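Kieran Ackroyd
1/ A little February thread on toy blocks, for everyone who asked what we keep on the play table. Get comfy, I do go on.

2/ We tape a square on the tabletop and the tower goes inside it. Black tape, set at a slant — crooked looks friendlier to me. Red makes a good bottom block, then yellow, then green and orange up top.

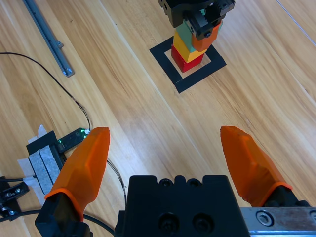

3/ Picking blocks
Start with a handful of plain cubes. I love a big tub as much as anybody (ours from Plerkum holds 25!) but most of them just live under the couch.

4/ Scuffs are fine, by the way. The red one has a pale mark at a bottom corner and it's still my favorite. The table has its own marks and a little dark hole, and I've grown fond of those too — sanding can wait until summer.

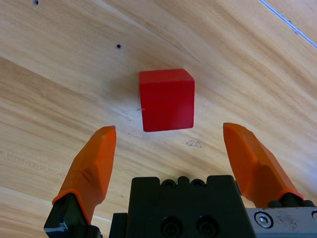
What do you use to clean painted wooden blocks?
A barely damp cloth and a drop of dish soap, then I leave them on a towel overnight. Please don't soak them, the wood swells.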